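The Barrel

The course ran for six Monday nights upstairs in the Panyasiri building, and the fee was low enough that people came who weren't sure they wanted it. I had offered the college in Fladbridge a course on the French court. They already had one, so they asked what else I could do, and I said the Huguenots.

I'd written about the Huguenots once, a long article for Pramen, back when it still came out on paper. It was about what ordinary Protestant families took with them when they left France after 1685. Mostly they took money and cloth. I had spent two years on it and was paid 450 dollars, and I thought at the time that I'd never have to think about linen again.

The first night I explained the edict. I said that for the better part of a century the Protestants had been allowed to worship in certain places under certain conditions, and that the conditions got narrower until the king withdrew the lot. I said that soldiers were billeted on Protestant households before that, and that the soldiers broke things and ate what there was until the family signed. I said a great many signed. People wrote this down. A man in a football jumper asked if there would be a test, and when I said there wouldn't he put his pen away, but he kept listening.

I had planned the second night around the law itself. It looks contradictory when you read it quickly. Ministers who wouldn't convert had to get out within a fortnight. Everybody else was forbidden to go. I read the articles out in French and then in my own English, which was stiffer than I remembered.
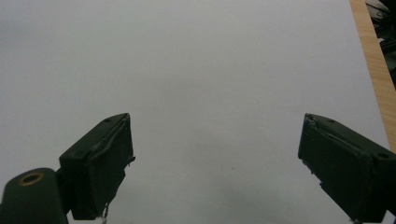
You've left out the children, came a voice from the second row. The ministers could go, fine, but what about their kids, did they get to take them? It seemed to her that the whole law hung on that and I had gone straight past it.

I had gone past it. I told her that the young ones could sometimes go with their parents and the older ones generally stayed, and that children born after the edict were to be baptised by the parish priest. She asked how old was older. I said seven was the age that usually came up. She nodded and wrote the number in the margin of the handout and drew a box round it.

She was perhaps seventy, with a good raincoat. At the break she stayed in her chair and I stayed at the desk, and after a while she came up and told me about the barrel.

Her family had come out of France in a barrel. That is, a girl had, put aboard a ship at La Rochelle among the wine, with holes bored in the lid. She was nine. Her parents were to follow on another boat and didn't. The girl got to London and went into service with a weaver, married the son, and some generations on one of them took up land outside Fladbridge, and that was how they all came to be here. Her mother had told it to her and she had told it to her own children, and now there was a great-grandchild old enough for it, and she'd like it written down properly. Could I tell her where to look?

I had heard the barrel before. I'd heard it from nearly every Huguenot family I had ever spoken to. Sometimes the ship was bound for Bristol, or for the Cape. Sometimes it was a baby, given something to keep it quiet. There had been barrels, certainly. People were found in them, and under coal, and behind bales, and there was even a practice of smoking out the holds of ships so that anyone hidden there would have to come up or die. But there were far more barrels in the stories than there could have been on the quays.

I told her that the London church registers were a good place to begin, and that many of them had been printed. I wrote down the series. I didn't say anything about barrels.

The third week was on the crossing itself, over the Alps and by sea, and the fourth was on the people who stayed. I had always found the fourth week the most interesting and it was the one the class liked least. They wanted the ones who went. I talked about the families who signed and went to Mass, and read psalms at home at night with a cloth along the bottom of the door, and buried their dead in the garden. The man in the football jumper said he would've signed. Somebody behind him said everyone would have, and for a while they all talked about what they'd have signed and what they wouldn't, and I let it run until the break.

She wasn't there that night. She was back for the fifth. 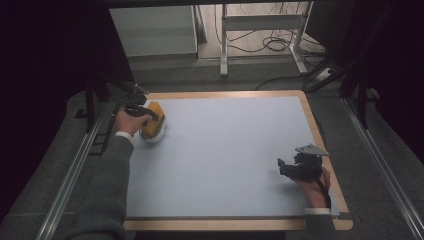

After class we walked down to the Ollorano, where they'd do you a pot of tea until ten. She had a folder with her. A niece had helped her with the computer. They had found a girl in the register of a church in Spitalfields, right surname, near enough to the right age, and the entry said she had made her reconnaissance, and what was that?

I explained that a reconnaissance was a public admission of fault. People who had signed in France, and been to Mass, had to stand up before the congregation when they got to London and say they were sorry for it. After that they were let back in.

She read the entry again. The spelling was rough and she followed it with her finger.

"So she signed," she said.

"It looks like it. If it's her."

"At nine."

"What's the date on it?"

It was April of 1699. I did the sum and so did she. The girl hadn't been nine when she came into that church. She was a woman of twenty-three. If she'd left as a child she would hardly have needed to apologise, and if she needed to apologise she had probably been fourteen years in France as a Catholic, or something that passed for one, before she got on a boat.

"Then there wasn't a barrel," she said.

I said there might have been. A grown woman could fit in a big one. I said it could also be a cousin with the same name, they used the same names over and over, and that one entry wasn't much to go on. All of this was true. She let me finish and then poured the tea, which had gone very dark.

She asked what the girl would have been doing for those fourteen years. I said I didn't know. Sewing, if she was from La Rochelle and her people were in cloth. Going to Mass when it was noticed if you didn't. Possibly she'd spent a year or 2 in a convent, as they did send girls to convents, and the parents were charged for the board. Waiting for somebody to die, perhaps, or for enough money.

"And the parents?"

"I don't know that either. They may have been the reason she stayed."

She thought about that. She said her mother had always been hard on the parents, telling it. Her mother used to say, they told the child they'd be right behind her. As if it had been done to her personally.

She closed the folder and put the elastic back over the corner. I said that if she wanted, I'd write to a man I knew in La Rochelle, and he could look for the abjuration, which would have the date and perhaps the parents' names. It might take until winter. She said to go ahead.

On the last night we did the settlements, London and Berlin and Cape Town, and I brought in a photocopy of an inventory from my old article. It listed 4 pairs of sheets, 6 napkins and a Bible sewn into a bolster. People passed it along the rows. When it got to her she kept it for a while and then asked me quietly, as the others were finding their coats, what I would tell the boy. He was six and she was seeing him on Sunday.

I asked her what he knew so far.

"I've told him there was a girl," she said. "I haven't got to the boat."

The letter to La Rochelle went off that week. I put the surname in capitals and gave both spellings.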